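Cleaning out the old desktop, part two

21 Mar 2026

In the first part I wrote about how I brought the old computer down from the top of the wardrobe and what I found when I took off the side panel (mostly dust, and one dead spider). A few readers asked if I would continue, so I continue. I am not a technician. I learned these things from forums and from my own mistakes, and if something here is wrong, please tell me in the comments and I will correct it.

The computer came from a small shop in Bendthorpe which does not exist any more. The shop was called Engebretsen, and they put together machines from whatever parts they had that week. I paid 43 pounds for it, used, when I had just moved here and my English was much worse than now. I remember that I practised the word "warranty" on the bus, and then in the shop I forgot to ask for it. It served me well for many years. I wrote all my job applications on it, and later it played music in the kitchen, and then in September it stopped to start, if one can say it like that.

My plan for this weekend was simple. Take out everything that can be taken out, clean the board and the inside of the case, put the cables in order, and decide what is worth keeping.

I began with the memory, as it is the easiest. You press the little white clips at the ends of the slot and the module lifts by itself. The first time in my life I did this, I pulled without pressing, and I still feel ashamed when I think of it. The modules went into an old envelope with the word MEMORY written on it in big letters. I write on everything now. When I moved flat I had a box of screws with no name, and even today I do not know what they belong to.

Then the cooler and the processor. The paste between them had become hard like old chewing gum. I warmed it a little with the hair dryer and turned the cooler slowly left and right until it let go. Please do not pull straight up, it is possible that the processor comes together with the cooler. After that you push the small wire lever down and to the side, open the metal bracket, and lift the processor by its edges only. I put mine in an egg box, in one of the hollows, with a piece of kitchen paper under it.
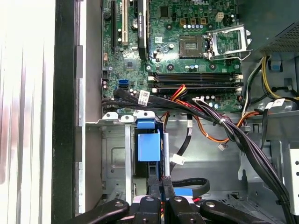
With the socket open one must be very careful. The contacts inside are thin, and gold in colour, and I have read about many people who bent them with a sleeve or with a corner of a cloth. I do not touch this part at all, not even with a brush. If there is dust near it, I use a rubber blower, the kind which is sold for camera lenses. Mine is from Skornel and it cost 5 pounds. Compressed air in a can is stronger, but it can spit something cold and wet if you hold it at an angle, and I always hold it at an angle.

For the rest of the board I used a soft paintbrush, a new one, never used for paint. The memory slots collect dust along their whole length, so I brushed them in one direction, from clip to clip. The expansion slots the same. Around the capacitors I went slowly. A friend from the language course once told me that round capacitors should be looked at from above, and if the top is swollen then the board is probably finished. I looked at mine for a long time and I still can not say if I am sure. They seem flat to me, but I wanted them to seem flat, so perhaps I am not a good judge.

The cables are a different story. In this case they are a thick black bundle which lies over the lower part of the board, and it was held with white zip ties by somebody who had patience. I thought first to cut all the ties and start from zero. Then I made tea and thought again. The bundle is ugly, but it is tied well, and if I cut it I will have a bundle which is ugly and also loose. So I left the ties and only cleaned between the cables with a damp cloth, well squeezed, with the power cord out of the wall since the day before.

The coloured wires I left in their place too. There is a group of red, orange and yellow ones which goes into the board just below the memory slots, and the connector sits very tight. I tried it gently, it did not want to move, and I have nothing against it staying there.

What I liked most were the little white labels. They are in many places, on the board and on the cables, some with a barcode. I suppose each one meant something to a person who was checking parts on a long table somewhere. I was going to peel them off for a cleaner look, but then I felt it is not my right. They were there before me. Also the glue leaves a mark.

The whole work took 2 evenings. The first for taking apart and the second for brushing, and in between everything stood on the table under a clean bed sheet, and we ate our dinner on the sofa.

Now the question of what to keep. I asked for a price on Amo, the website where people here sell used things, and similar old boards go for very little, less than the postage if you pack them properly. My listing from last year, for a lamp, has been seen 667 times and the lamp is still in my hallway. So I do not have big hopes. I think I will put the processor and the memory back, buy a new small battery for the board, and try one more time to start it. If it starts, it will go back to the kitchen and play music.

If it does not start, I will keep the screws at least. This time they are in a jam jar, and the jar has a label.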